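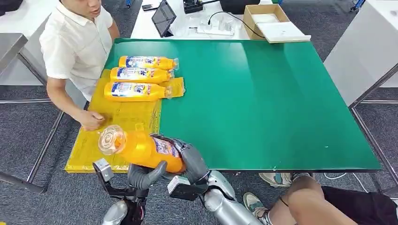

grakport_user: Two-handed grasps on smooth bottles are a friction problem first. I'd look at fingertip material before touching the controller again.

Search this forum
Advanced search

tendon_slack: Fingertips are already on the list. What I'm after is the handover between hands. The left takes the lower part of the bottle, the right comes in at the base, and for a moment both are position controlled. Any error in wrist calibration goes straight into the bottle as a side load. I'm off by nearly 2 mm at full reach.

Itetti: Then run the right hand in torque mode until the left lets go. Position control on both sides of a rigid object will always fight itself.

tendon_slack: Tried it in April. The right hand drifts when the bottle is held at a diagonal — gravity compensation on that forearm is poor. It was tuned before I added the wrist module.

bassi77: Retune it, then. An added sensor at the wrist changes the mass and the center of mass, and you're asking the old numbers to cover both. Took me one evening on mine, 11 poses.

grakport_user: Disagree that it's worth 11. I get the same residuals with 7 if they're spread out properly.

bassi77: On a shorter arm, maybe.

zanell_bench: Separate point. A padded mat on a glossy one gives you two surface heights and two lots of friction. If your pick height is a constant, measure it again on the yellow one. Glare on the green won't help depth either.

tendon_slack: Pick height is a constant, yes. I'll measure both. Depth is noisy in the middle of the table, so I keep the bottles to the left.

Itetti: Log the wrist forces at 2,000 Hz if your bus allows it. The side load peak is short and you'll miss it at the default rate.

tendon_slack: Bus won't do that with both hands connected. I'll do the retune first and post the residuals.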